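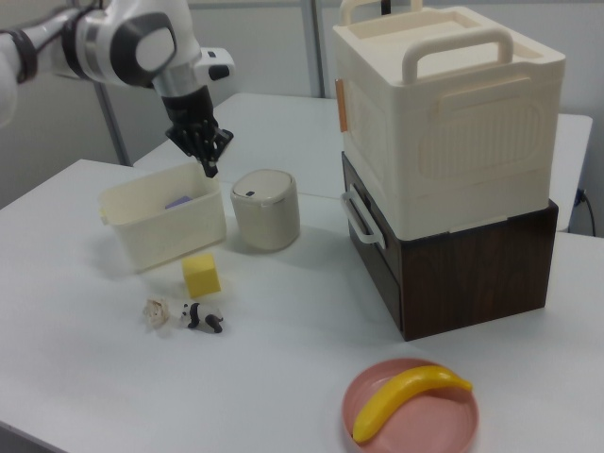
*Small stuff, tabletop size: open bin, lidded canister, storage box on its drawer cabinet, pink plate with the toy banana.*

**Sorters wanted – household and toy odds and ends, Candley site, starts August**

Grukinow needs people who can look at a table of mixed small things and put them where they belong. Part time, paid by the session, no experience needed. Read to the end before applying please, the last round we got a lot of emails asking things that are already on the page.

## What it is

We run a sorting and packing room in Candley. Donated and returned household bits come in by the crate – play food, plates, little figurines, foam blocks, boxes with lids, boxes that lost their lids. You sort, check, pack into sets, label, shelve. Sets go out to playgroups and family centers through Roltlow.

Right now we have 2488 items logged and not yet packed. Target is the whole lot on shelves before the new crates arrive from Galindo.

## What you'd do in a session

- Clear your table, set out one open bin, one closed box, and whatever crate you've been given
- Small loose pieces in the open bin first. Figurines, foam cubes, anything that rolls
- Play food stays with its plate if it came with one. Don't split them up
- Look over every lid, handle and latch. Cracked or sharp = reject shelf
- Drawers get opened all the way, every time. Things hide at the back
- Stack heavy under light. If the box on top is wider than the cabinet under it, it goes up against the wall, not on the aisle side
- Write the label, stick it on the short end, log it on the sheet
- Wipe down the table for the next person

A full crate is up to 100 pieces. Fast people finish one in a session, slow and careful people don't, and both are fine. We'd sooner have it right. Last spring we had to reopen 50 sets that went out with peices missing and it took longer than packing them did.

## Who we're after

- 18 or over
- OK standing for a couple hours (stools available, ask)
- Can tell colors apart reliably – sets are matched by color a lot of the time. Tell us if that's a problem, there is label and shelf work too
- Careful with tiny things. Small crumpled trinkets and the like get swept up with the packing paper if you're not looking
- Able to lift a full storage box to waist height
- Patient. Some crates are dull

Nice to have, not required: shop stockroom work, preschool or library work, any kind of kit packing. Neat handwriting gets you a long way here.

## Hours and pay

Two sessions a day, 9 a.m. to noon and 1 p.m. to 4 p.m. Pick one or both, minimum two sessions a week. We put the schedule up a week ahead, swaps are OK if you arrange it yourselves and write it on the board.

Pay is $50 a session. Paid weekly. There's a $200 completion payment if you stay through to the end of the August run and miss no more than two sessions. First session is a trial and is paid same as the others.

Parking behind the building, bus stops across the street. Kitchen with a fridge and microwave, no food at the tables (real food, that is).

## Things people ask

**Can I keep anything?** No. Rejects go for recycling and we have to account for them.

**Can I bring my kid?** Sorry, no. The room is full of toys and none of them are for playing with, it wouldn't be fair on them.

**Do I need gloves?** We have them in three sizes. Needed for unpacking new crates, optional after that.

**What if I can't tell what somthing is?** Put it in the tray marked ASK and move on. Don't guess a set for it.

**Is it quiet?** Mostly. Radio goes on in the afternoon session. Headphones are fine, one ear only.

**Can I come with a friend?** Yes, but apply separately. You may not get the same table.

## How to apply

Drop a note at the Grukinow front desk in Candley, or use the form on our jobs page. Tell us:

1. Your name and a phone number that you answer
2. Which sessions you can do, and which you definitely can't
3. Anything you've sorted, packed or organized before – a garage counts
4. Anything we should know about lifting, standing or color matching

No resume needed. No cover letter either, two or three lines is plenty.

We call people back in the order notes come in, trial sessions are booked on the phone. If you applied in the last round and didn't get a place, please apply again – we don't carry the old list over.

Places are limited by the number of tables. Once they're filled the form closes, but the front desk will still take names for the waiting list.

– Grukinow sorting room, Candley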